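The Payroll Number Everyone Cheered

Aug 10, 2018

Tapia added 70 jobs last month, and the county put out a press release before lunch. I read it twice looking for the word "net." It wasn't there.

Most of those jobs came from Golla, which opened its second packing line in the old mill. Good for Golla. But Drekuvix let 30 people go in the same stretch, and they don't show up in the release because the release only covers hiring. If you count what comes in the front door and ignore the back, every business in the world is growing.

Then there are the hours. A person who works 15 hours a week is employed, and so is a person who works 50. The county's figure treats them the same. I've talked to people in Nomcombe who hold two of these new jobs and would happily trade both for one of the old kind, with a set schedule and a dental plan. Each of them may well count as two jobs added. I asked the county office whether they do, and was told the method is "under review."

I'm not saying nothing is getting better. The diner is full at noon again, and you can't find a roofer before September. But a town that lost its foundry and half its main street should be slow to throw a party over one month. Summer hiring is always up here — it was up the year the foundry closed, too. 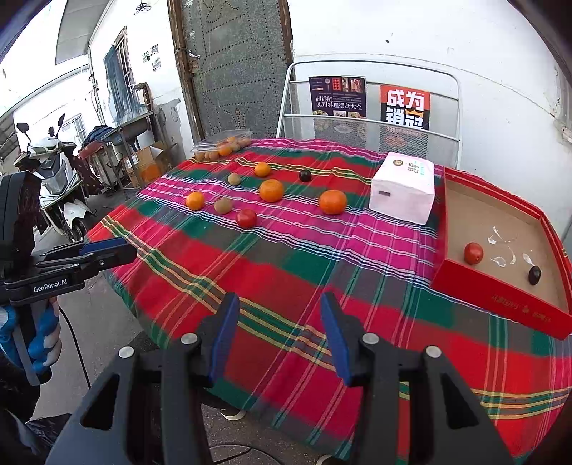
So what should the county publish instead? Hires minus departures, split into full-time and part-time, with median pay next to both.

None of that is hard to collect. Employers already report wages every quarter, and the state already has the files. What's missing is any wish to print a number that might go down. Golla's tax break runs for 3 more years, and it was sold to us on job growth, so I understand why the people who signed it like the figure they have.

I'd like to see the other one before they vote on an extension.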